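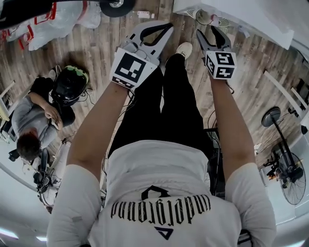
Uronmont Working Papers in Everyday Lettering
10 January 2026 | By the Akham Garment Print Group
Shares 40 | Comments 4

4. Blackletter on ordinary clothes

4.1 Why the upper back matters

The chest has had most of the attention in writing on printed clothing, and we came to this study expecting to give it most of ours. The upper back changed our minds. It is a wonderful place for a word! The cloth lies flatter there than it does over the stomach, no zipper or button row gets in the way, and a reader standing behind the wearer in a line can take as long as they like. Several of the printers we spoke to in Akham called it the "slow side" of the shirt, and the name has stuck with us.

It is also where blackletter turned up most readily in our material. The style has a long working life behind it, in manuscripts and early printed books, in newspaper mastheads, on certificates and shop signs, and later on record sleeves and in tattoo lettering. A single word set in it can borrow from any of these without settling on one. Figure 4 has a plain case: a white short-sleeved T-shirt with "underground" in black gothic lettering across the upper back, a curved black emblem at one side of the word and a small downward-pointing triangle at the other. We return to it in 4.3.

4.2 The collection and how we worked

Our material is the Makhubela collection, 104 short-sleeved shirts given by residents of Akham and the neighboring district of Gurkanetti. Of these, 70 carry lettering of some kind. The rest are plain or have pictures only, and we kept them in the study as a check on fabric wear. Figure 4 comes from outside the collection and is not part of the counts.

Each lettered shirt was laid flat on a table, measured from the collar seam to the top of the print, and then put on a dress form and measured again. The second measurement was a late addition and we are very glad of it. Letters that look evenly spaced on a table can pull apart over the shoulder blades, and a word that seems centered can ride up toward the collar once there is a body inside the shirt. We then asked four readers to read every print from across a room and to say which letters gave them trouble. They did this separately and did not see each other's notes until the end.

We wrote down the case of each word (all capitals, all lowercase, or mixed), since this has a large effect on blackletter in particular. Capitals in these alphabets are full of loops and doubled strokes and were drawn to stand at the head of a word. A whole word of them is slow going, and our readers stumbled on nearly every one. Lowercase is another matter. The repeated upright strokes knit into an even dark band, which from a distance works almost like a stripe, and the word comes up out of the stripe as the reader gets closer. We found this a real pleasure to watch, even on the tenth shirt.

4.3 Long words and repeated strokes

Designers' handbooks tend to warn against long words in blackletter. The worry is that n, u, m and i are all built from the same upright, so that a run of them turns into a picket fence. Our readers did have this trouble with invented names and with words in languages they did not know. With familiar words it nearly vanished.

"Underground" is a lovely test of the point. It has eleven letters, it opens with u and n together, and the same two come back near the end. On paper it ought to be a difficult word. But it also has a d in the third place and another at the close, and a g in the middle where the two halves of the compound meet. In a lowercase setting these tall and hanging letters give the eye something to hold on to, and the word can be guessed from its outline before the uprights are sorted out. The same goes for "midnight" and "thunder", both of which occur in the collection.

Meaning helps too. A reader who sees blackletter on a T-shirt already has a small stock of likely words in mind, and "underground" must be near the top of it for anybody who grew up around live music. Style and word prepare the reader for each other. We suspect that the same alphabet spelling out "refrigerator" would be read more slowly, and we would love to see somebody try it.

4.4 Small marks near the word

Many prints in the collection pair their lettering with a minor shape – an arch, a star, a bar, a triangle – placed over or under it. These were easy to pass over at first, as they rarely carry a meaning that anyone could give us. Printers at the Gurkanetti workshop spoke of them as weights. A wide, dark word on an otherwise bare back can seem to float, and a small shape below it gives the whole print a middle. An arched shape has a second use, as it repeats the curve of the collar and ties the print to the cut of the shirt.

Plain one-color work in black on white makes this balance easy to study, with no shading or second ink to distract from the outlines. It also ages in an interesting way. Thin inner lines are the first part of a print to fill or crack, and on older shirts an outlined shape may have become a solid one. For this reason we drew all small marks by hand at full size as well as measuring them.

4.5 Folds

Soft fabric wrinkles at the shoulders as soon as the arms go forward. On the dress form we could not reproduce this, and it is the weakest part of our method. A moving back shortens and stretches a word all day long, and letters near the sleeves suffer more than those near the spine. The next round of measurements in Uronmont will use shirts as worn, with the arms down, folded and held out in front.

Related items
Collar curves and arched lettering in the Makhubela collection
Reading distance and lowercase blackletter
Screen printing in Gurkanetti: a workshop glossary
Cracked ink and the dating of cotton shirts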